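Gripper drops sunglasses when the arm moves away

Posted by Rozália Kollár, May 11, 2019

I'm building a small arm at home with a two-finger gripper and a wrist camera. It handles blocks and cups fine, but sunglasses slip or twist. The fingers are hard black plastic. I run the servo at 90 percent of its torque limit and don't want to go higher on a tinted pair. Wrist views from the mint tile I work against: 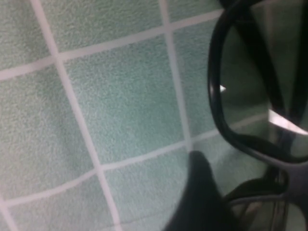
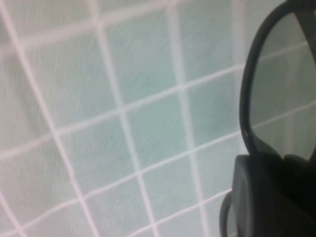

I've tried closing slower and it made no difference. My detector is trained on 2000 images, mostly solid objects, and the box it draws is often too small. Should I fix the fingers or the detection first?

Oluwaseun Adeleke

Fingers first. Glue 2 mm silicone sheet on the inside faces and drop the torque a lot. Hard plastic on a glossy rim will slide whatever you do in software. Grab at the bridge if you can reach it, so the weight is even on both sides. When I did this on my Pomar arm I also had to redo the closed position, as the pads used up some of the travel.

Saron Teshome

Dark lenses are hard for a detector. It sees the grout through them and takes that for background. Label the whole outline, lenses included, and retrain.

Vojtěch Vondráček

bike inner tube works too, cheaper than silicone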